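The laundry room at Cletley, and who keeps it going

2026-01-16

When I came to the house at Cletley, Charito Sison was sorting pillowcases on a trolley and asked me to wait until she finished the pile. She has been in charge of the laundry for the guest rooms since April, and before it she did the same work for a small hotel in Rudthorpe.

"In the hotel we had a big company who took everything away in bags," she told me. "Now it is me and the machine." The house has 20 beds, and in the busy months she changes most of them twice a week.

I asked what people do wrong at home. She did not need to think. "Too much powder. They believe that more powder is more clean. Then the towel becomes hard like a board, and they buy softener for it." She measures with an old coffee spoon and she doesn't use softener for towels at all.

Her second subject was the door. A front-loading machine, she says, is easy to neglect exactly where you look at it every day. The rubber ring holds water after each wash, and in its fold she has found hair grips, coins, one time a complete sock of a child. She goes around it with a dry cloth every evening, pulling the rubber a little towards her with the thumb.
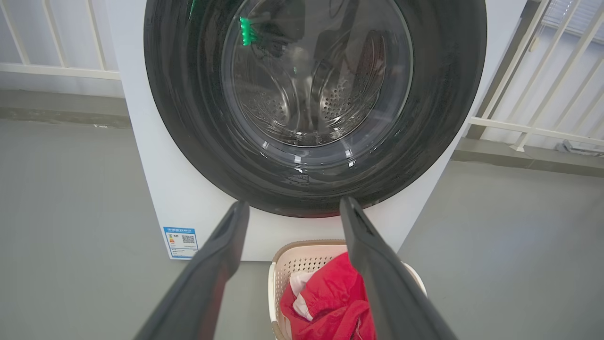 "And after, I leave the door open a small bit," she continued. "My colleague Svyatoslav always closes it, because he hits his knee. We have this discussion every week." Svyatoslav Dovhaniuk, who was carrying blankets past us, confirmed the knee.

Once a month she runs a hot wash with nothing inside. The filter she cleans more often than the manual asks, with a flat dish under it and an old towel on the floor — "the oldest one, please, you will be sorry for a good one".

We spoke also about costs. Last year she spent 357 pounds on new sheets, and she thinks it can be less if guests would tell her about stains the same day. Make-up is the worst, then red wine. She puts dish soap on both, waits for 29 minutes (a number from her mother, she can't explain it) and rinses with cold water.

Before I left she gave me a folded pillowcase to feel. It was soft, and it smelled of nothing. She put it back on the pile and went to look for more pegs.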